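Unholm Training Center Opens Expanded Assembly Skills Room

12 May 2021

UNHOLM – The Calon Institute for Technical Training today announced the opening of an expanded assembly skills room at its Unholm center. The room provides bench space for learners in the institute's introductory course in mechanical assembly, along with new sets of practice boards for teaching the fitting of pegs, pulleys and small cylindrical parts.

The project was carried out over six months, beginning in January, at the former Bjarnason warehouse on the center's east side. Work included new lighting, replacement flooring and the installation of black-topped tables with textured mats. The room covers 800 square feet and can be booked by partner schools outside regular course hours.

"Learners need time with real parts before they move on to a production line," said Neville Sugden, director of the center. "A peg that has to stand upright in a small plate teaches patience and a steady approach. We wanted a room where that work could be given proper attention."
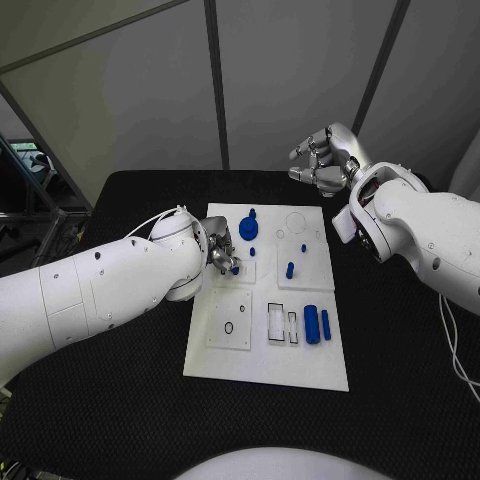

The practice boards follow a course plan known as Ileo, written by the institute's teaching staff. Each large white board holds smaller raised plates and a group of blue parts, which are to be placed in a set order. Early lessons deal with single pegs. Later lessons add a gear-like pulley on a short shaft and ask learners to work from a printed sheet without help from an instructor.

Reece Bickerstaff, head of course development, said the boards were revised after comments from last year's classes. "The first version asked for too much in the opening lesson," Bickerstaff said. "We spread the tasks out, and we changed the order in which the parts are introduced."

The first course in the new room will admit 40 learners. Tuition for residents of Unholm is covered by the institute's general training fund – other applicants should contact the admissions office for current rates.

Applications and school booking requests are accepted at the center's front desk or by mail.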